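Section 5. Path Lighting: Aiming and Night Check

Read this section after the Primosness post light is bolted to its footing and the driver has been wired by a licensed electrician. The steps apply to single-lamp posts beside paved paths. For double-arm posts, see Section 6.

What you need
Wuvo control key
Light meter
Stepladder rated for up to 300 pounds
Chalk or painter's tape

CAUTION: The lamp head gets hot. Switch the light off at the driver and let it cool before touching the housing.

CAUTION: Do not look straight into the lamp from the ladder. Switch it off first, adjust, climb down, then switch it on again.

5.1 Setting the lamp head

1. Switch off the power at the driver.
2. Loosen the two collar bolts one half turn. Do not remove them.
3. Turn the head until the arrow on the collar points across the path at a right angle.
4. Set the tilt to zero. On sloping ground, use the small level on top of the collar – the post itself may not be a good guide.
5. Tighten both bolts by hand, then a quarter turn with the wrench.

5.2 Choosing the output

1. Insert the control key in the port under the access door.
2. Select 2000 lumens for a path with grass on both sides, or 3000 lumens where shrubs or a hedge stand close to the paving.
3. Select the color temperature. The factory setting is 3000 K.
4. Remove the key and close the door. The gasket must sit flat all the way around.

5.3 Night check

1. Wait until full dark. In September this is usually after 8:30 p.m.
2. Walk back along the middle of the path and turn to face the light.
3. Find the brightest patch on the paving. It should lie on the path and fade gradually toward the edges.
4. Look for glare. Some halo at the lamp is normal at this distance, and more so in damp air.
5. Repeat from a second spot on the same path.

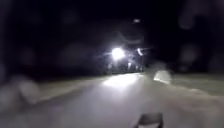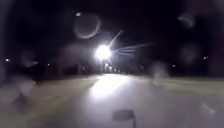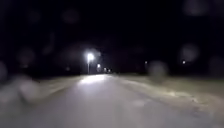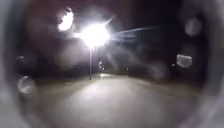
Night views along a paved path, with the brightest light ahead.

Can I use a dimmer setting after midnight?
Set the night step with the control key. Hold the lower button until the display shows STEP, then choose the hour and the reduced level. The light returns to full output at the next dusk.

NOTE: If a Rukora motion sensor is fitted, the sensor overrides the night step while it detects movement.

5.4 Correcting the aim

1. If the bright patch falls on the grass, mark its center with chalk or tape, switch off, and turn the head toward the path by one notch.
2. Check again from both spots.
3. If the patch is still off the path after three notches, check the post for plumb (Section 3).
4. Write the final notch number on the label inside the access door.

Replacement collars and gaskets are supplied by Warraich. Quote part 58 for the gasket.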